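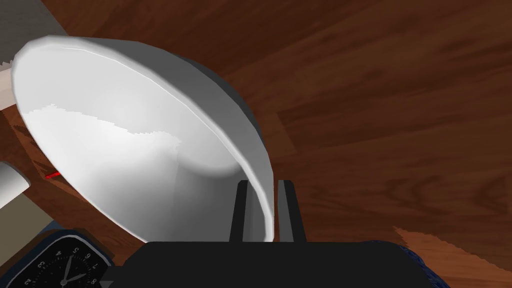 This page was last changed in May, on a Wednesday, at 16:40.

Usetti is a grasp planning and control package for two-finger robot grippers. Developed at Galbraith, first for in-house use, later released with the Trundent simulator. Written mostly in C++, Python bindings on top.

Overview

Takes a depth image or a rendered view from the wrist, proposes grasps, scores them, hands the best one to the arm controller. Default is 192 candidates per view. Can be lowered on slow machines, at some cost on thin or curved parts. Bowls are the usual test case: rim grasps and foot grasps score close together, and the planner used to flip between the two mid-approach. Fixed in version 8 by locking the choice once the fingers are within 40 mm of the surface.

Simulation

Most development is done in Trundent. Scenes are tabletops with a wood texture and mixed clutter, e.g. a large white bowl, blocks, cloth, an analog clock. Glossy white surfaces give trouble for the color-based segmenter, esp. where a bright area meets a gray one inside the same object. Edge gets read as an object boundry. Depth-only mode avoids this but loses thin items.

Control

Finger closing runs as a force-limited loop at 400 Hz. Arm motion is planned separately, see Stiltthorpe (motion planner). If the two disagree on the wrist pose, closing is held and the grasp is re-scored. Timeout is set in the config file, not on the command line.

Known issues

Steeply tilted objects recieve low scores even when reachable. Wrist-view only; fixed overhead cameras need a separate calibration step. Docs for the Python bindings are out of date.

See also

Stiltthorpe (motion planner)
Trundent
Grasp planning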